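小遣いを定額制にして半年たった

上の子が四年生になったときに、小遣いを月に一度の定額制に変えた。それまでは必要なときにそのつど渡していた。友達と駄菓子屋に行くと言えば小銭を渡し、消しゴムがなくなったと言えば買いに連れていく。特に困ってはいなかったので、変えたのは私の都合が大きい。そのつど「それは本当にいるの」と聞くのに疲れた。

6か月続けてみて、うまくいっているところと、そうでもないところがだいたい見えてきたので書いておく。下の子がもうすぐ小学校に上がるので、そのときの自分用の控えでもある。

最初に断っておくと、お金の教育について何か勉強したわけではない。図書館で本を二冊借りて、一冊は途中で返した。途中で返したほうは、子どもに家計簿をつけさせて毎月親子で面談をするという内容で、うちでは無理だと思った。私自身が家計簿を続けられたことがない。読み終えたほうの本からは、渡す日を決めたら親の都合で動かさない、という一点だけもらった。これは今も守っている。

渡す日は月の最初の水曜日にした。水曜は私の帰りが早く、夕飯の前に少し時間がある。封筒に入れて、食卓で渡す。本人はすぐに中身を出して数え、自分の部屋の缶に入れに行く。それだけの手続きで、一分もかからない。 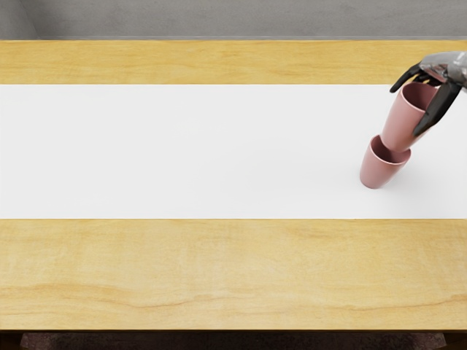
ピンクのカップと白いランナー

金額は学年に合わせて決めた。周りに聞いてみたが、家によってかなり違う。全額自由の家もあれば、学用品も込みで多めに渡している家もある。うちは学用品は親が出すことにして、そのぶん少なめにした。ただし、同じ用途のものがまだ使えるのに新しいのが欲しい場合は、自分の小遣いで買う。この線引きが後で一番もめた。

もめたのは、駅前の文具店コルネッティ(看板はKornetti)の筆箱である。三年生から使っている筆箱は、角が少しすり切れているが、ファスナーは普通に動く。私はまだ使えると判断した。本人は、すり切れているのだから使えないと主張した。話し合いというより、お互いに同じことを三回ずつ言っただけで、その日は終わった。

結局、本人が小遣いをためて買った。買うまでに二か月かかり、その間は駄菓子屋にもあまり行かなかったようだ。買った筆箱は、私から見ると仕切りが多すぎて使いにくそうだったが、何も言わなかった。言わなかったというのは少し嘘で、「鉛筆は何本入るの」とは聞いた。本人は答えずに部屋に持っていった。

後になって、あの聞き方はよくなかったと思った。質問の形をしているが、中身は文句である。自分の母も同じ聞き方をする人だった。私が高校生のときに買った靴を見て、「それは雨の日も履けるの」と聞かれたのをまだ覚えている。雨の日には履けない靴だった。

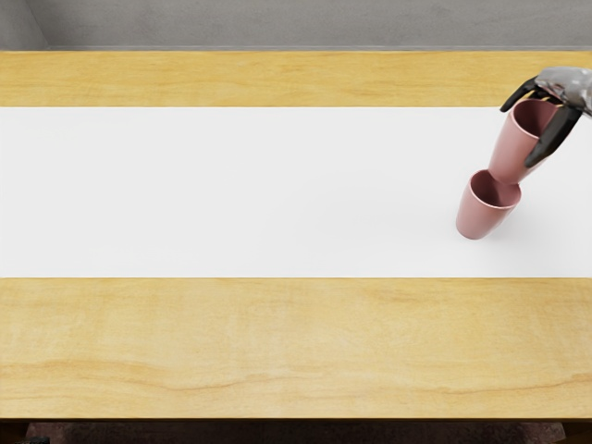

口を出さないのが一番むずかしい

定額制にして本人に任せると決めた以上、何に使っても口を出さない。そう決めたのに、これが思ったよりできない。

一番こたえたのはゲームのカードだった。Futsteadというゲームがクラスで流行っていて、そのカードが一袋ずつ売られている。中に何が入っているかは開けるまでわからない。私はこの売り方が好きではない。大人が同じことをしていたら、たぶん心配する。けれども、法律で禁じられているわけでもないし、危ないものでもない。禁止する理由を探してみたが、「私が好きではない」以外に出てこなかった。

四か月目に、その月の小遣いをもらった翌日にほとんど使ってきた。欲しいカードは入っていなかったらしい。夕飯のときに黙っていて、聞いたら泣いた。

そのときに私が言ったのは「残念だったね」の一言で、これは事前に練習しておいた言葉だった。練習していなければ、「だから言ったでしょう」と言ったと思う。実際には一度も言っていないのに、である。夫は横から「ひと袋くらい買ってやろうか」と言い、私が目で止めた。子どもが風呂に入ってから、夫と少し言い合いになった。夫の言い分は、泣いている子どもを放っておくのは教育ではなくて意地悪だ、というもの。私の言い分は、ここで足したら来月も足すことになる、というもの。どちらも間違ってはいないと今は思っている。

翌月、本人はまたカードを買った。ただし袋の数は減っていた。失敗から学んだのかどうかはわからない。単に、その月は友達の誕生日があって、そちらに回しただけかもしれない。親としては、学んだと思いたくなる。でも本人に確かめてはいないし、確かめようとも思わない。
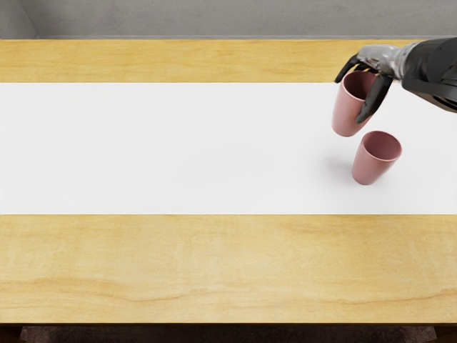 記録はつけさせるか

先に書いたとおり、家計簿は私が続かない。なので子どもにも求めないつもりでいた。ところが、本人が自分からつけると言い出した。

きっかけはShinという小遣い帳のアプリで、家のタブレットに入っている。私が自分用に入れて、三日で開かなくなったものだ。本人はそれを見つけて、数字を入れるとグラフが出るのが気に入ったらしい。最初の一か月で23件も記録していた。私の三日間の記録よりよほど多い。中には「ひろった」という項目もあって、これは交番に届けたのかと聞いたら、家のソファの隙間から出てきたと言う。それはたぶん父親の小銭なのだが、見逃した。

二か月目には件数がぐっと減って、三か月目にはやめた。グラフに飽きたそうだ。ここで「せっかく始めたのに」と言いそうになったが、三日でやめた人間に言う資格はない。

今は記録なしで、缶の中身を時々数えているだけである。先週数えていたときは、3,106円あったと報告に来た。お年玉の残りも入っているから、小遣いだけをためた額ではない。それでも本人はうれしそうで、細かい硬貨を種類ごとに積んで見せてくれた。それから全部缶に戻して、下の子に触るなと言っていた。

その二週間ほど前には、親の財布に少しだけ貸したことがある。宅配便の着払いで小銭が足りず、私が「ちょっと貸して」と言って223円借りた。これを私は忘れていた。本人は忘れておらず、三日後の朝、学校に行く前の一番忙しい時間に返済を求められた。利子はつけるのかと聞くと、利子は何かと聞き返されて、説明していたら登校班の集合に遅れそうになった。

借りたものを忘れるのは本当によくない。子ども相手だと特に忘れやすい。少額だし、家の中のお金だという気持ちがどこかにある。でも子どもにとっては駄菓子の二日分である。この件で、冷蔵庫に貼っているメモに「借りたお金」という欄を作った。今のところ、そこに書かれるのは私と夫の分だけだ。

よその家の話

下の子の保育園で一緒のタマラ・ヴァドゥヴァさん(Tamara Văduva)は、小遣いをあげていないそうだ。上に中学生のお兄さんがいて、その子にもあげていなかった。欲しいものがあるときは、家族の前で理由を話して、みんながいいと言えば買う。弟も一票持っているので、お兄さんは普段から弟に優しいという。

いい方法だと思ったが、うちには合わないと思う。うちの子は人前で説明するのが苦手で、それが嫌で欲しいものを我慢してしまうほうだ。我慢できるのは長所でもあるけれど、説明しなくていいお金を少し持っているほうが、この子には楽だろうと考えた。定額制にした理由として、最初に書いた私の都合のほかに、これもあった。

タマラさんの夫のヴィルジルさん(Virgil Mihăilă、姓は別々にしているそうだ)には、園の夏の集まりで少し話を聞いた。子どもの頃は祖父の畑を手伝って小銭をもらっていて、その金額は祖父の機嫌で決まったという。だから渡す日や金額が決まっているのはうらやましい、と言われた。私は、機嫌で金額を決めたことはないが、機嫌で「それいるの」の声の大きさを変えていたことはあるな、と思いながら聞いていた。

手伝いに対してお金を払うかどうかも、家によって分かれる。うちは払っていない。風呂掃除と食器の片付けは、家に住んでいる人の仕事ということにしている。ただ、一度だけ例外があった。年末に物置の片付けを頼んだとき、本人から「これは普段の手伝いじゃないから別料金」と言われた。確かに普段の手伝いではなかった。交渉の結果、お金ではなくブロモレン(Bromoren)の肉まんを帰りに買うことで決着した。下の子も何もしていないのに一つもらっていて、上の子はそれには少し不満そうだった。

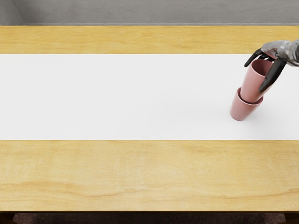

これから変えるところ

半年やってみて、いくつか直すことにした。

まず、「まだ使えるもの」の判断を、買う前に二人で決めておく。筆箱のときのように、本人が欲しくなってから判断すると、どうしても欲しい側と払いたくない側の言い合いになる。学期の初めに学用品をひととおり出して、どれが替え時か先に見ておく。三学期の初めに一度やってみたら、定規の目盛りが消えているのに気がついて、これは私が買った。本人は気にせず使っていたらしい。算数の図形の点が悪かったのと関係があるのかどうかは知らない。

次に、金額は学年が上がるときだけ見直す。途中で「みんなはもっともらっている」と言われても、次の四月まで待つ。これは本人にも伝えてあり、紙に書いて缶の中に入れてある。紙に書いたのは本人で、私の名前の横に判を押させられた。

それから、貯金の扱い。お年玉の大半は銀行に入れているが、本人は通帳をほとんど見たことがなかった。自分のお金がどこかに行ってしまうように感じていたようなので、春休みに一緒に記帳に行った。機械から通帳が戻ってくるのを待っている間、ずっと機械の口を見ていた。利息の欄を見て、これだけかと言った。以前の利子の説明がまだ頭に残っていたらしい。

変えないのは、渡す日と、渡した後に口を出さないこと。後のほうは、できていない日のほうがまだ多い。先月もガチャガチャの前で「それ、この前も出たやつじゃないの」と言ってしまった。本人は一回だけ回して、この前と同じものが出た。帰り道ではどちらもその話をせず、夕飯の献立の話をした。

下の子については、一年生からすぐに始めるかどうか迷っている。上の子は「自分は四年生からだったのに」と言うに決まっている。夫は早くてもいいという意見で、私は、まず硬貨の種類を覚えてからかなと思っている。今のところ下の子は、枚数が多いほうがえらいと信じていて、百円玉一枚と十円玉三枚なら喜んで十円玉のほうを取る。上の子がそれを利用して両替を持ちかけているのを一度見つけたので、そのときはさすがに口を出した。

両替した分は返させた。こちらの件は冷蔵庫のメモには書いていない。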